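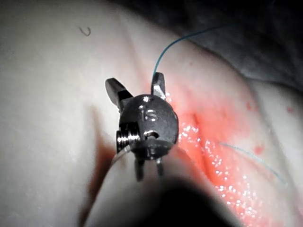
Suture thread and open metal jaws, close up

Print this page | E-mail to a friend

Is private health cover worth 80 pounds a month?

Romana Kopecký, Cemstead

I've been self-employed for a while now and a broker called Sýkora keeps ringing to sell me a Brunby policy. It would be £80 a month with a £300 excess. The man on the phone was very keen on the words "full cover", and when I asked what happens to things I've already seen the GP for he said we could "look at that at the application stage", which made me more suspicious than if he'd said something rude.

The brochure has pages of smiling people on golf courses and a great deal about a helpline. What I can't find is a plain list of what they won't pay for. My knee was scanned the winter before last and my mother had a hernia done, so those are the sorts of things I imagine needing one day. I've got 3,000 in savings and I could just keep adding to that instead.

Has anybody with one of these policies made a claim, and did they pay it? I don't need to hear how nice the room was.

Igor Jelínek

I had Brunby for years and claimed once, so take this for what it's worth.

They paid for the operation. They did not pay for all the appointments before it. My policy had an outpatient limit of £1,000 a year, and that got eaten up by two consultations, a scan and some physio before anyone had picked up so much as a needle. After that I was paying for each follow-up myself, plus the £300. None of it was hidden exactly, but it was on a page I hadn't read, and the broker certainly didn't read it out to me.

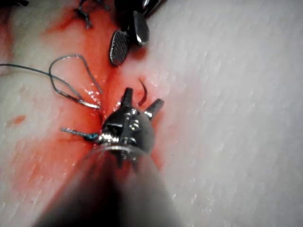

What I would ask the broker, in writing

Ask for the policy wording. The brochure is not the policy. If they tell you the wording comes after you sign up, put the phone down.

Ask whether it's "moratorium" or "full medical underwriting". With the first they don't ask about your history until you claim, and then they go through your GP notes looking for reasons. With the second you fill in a long form now and they tell you what's excluded. It is more of a bore but at least you know. With your knee I would only take the second, and I'd expect the knee to be left out anyway.

Ask what last year's increase was for someone your age. Mine went up every November – claim or no claim – and I never once got a straight reason. I left in the end over that.

Ask which hospitals are on the list. The cheaper lists can leave out the one place near you. Mine had me driving to Prulunach and back for a ten-minute check on the stitches.

I'd also be wary of "full cover" as a phrase. I have never seen it in a policy wording, only heard it from people on commission.
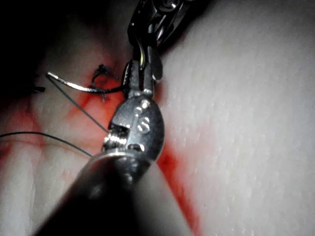 Two instruments over the work area, one coming in from the top

Tilly_B

we have Brunby through my husbands work and its been great, they were lovely on the phone. haven't needed to claim on it yet though. I'd say go for it, you can't put a price on peace of mind!!

Romana Kopecký

Thank you both. Tilly, no offence, but it's free to you and you haven't claimed, so I'm not sure what I'm meant to take from that.

Igor, I did ask for the wording. It came this afternoon and the outpatient limit is there, same figure as yours, under a heading called "Your benefits in more detail". Chronic conditions are out altogether once they decide something is chronic, and as far as I can tell they're the ones who decide. I've asked Sýkora what counts and been sent the golf brochure again.

I'm leaning towards the savings account. Paying in what the premium would have cost seems less daft the more I read, though I know it wouldn't go far if something serious turned up. 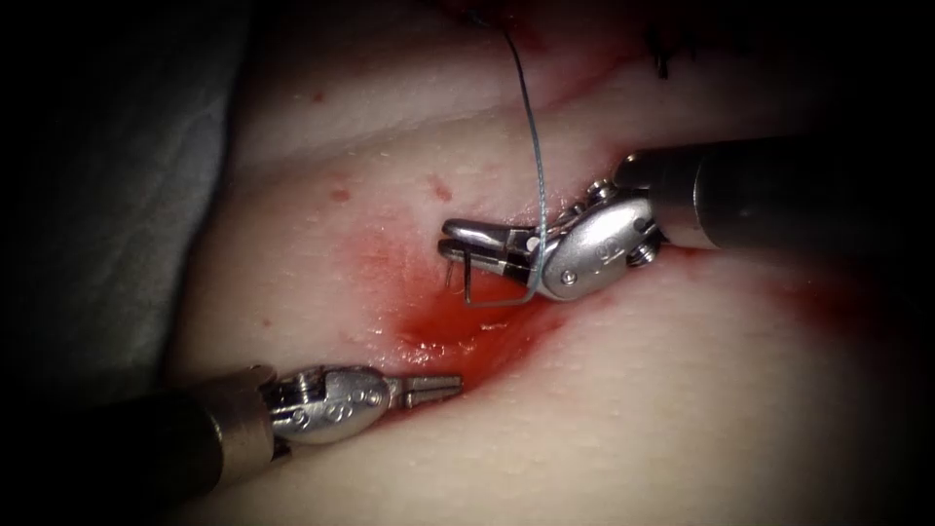 If I pay for an operation myself, is the price they quote the whole price?

It depends on what the hospital has put in the package. Get the quote in writing and check that it names the surgeon's fee, the anaesthetist's fee, the hospital stay, and the follow-up visits. The first consultation and any scans are often charged separately. Ask as well who pays if you have to go back in with a complication, and how many days that promise lasts. A "from" price on a website tells you very little.

Print this page | E-mail to a friend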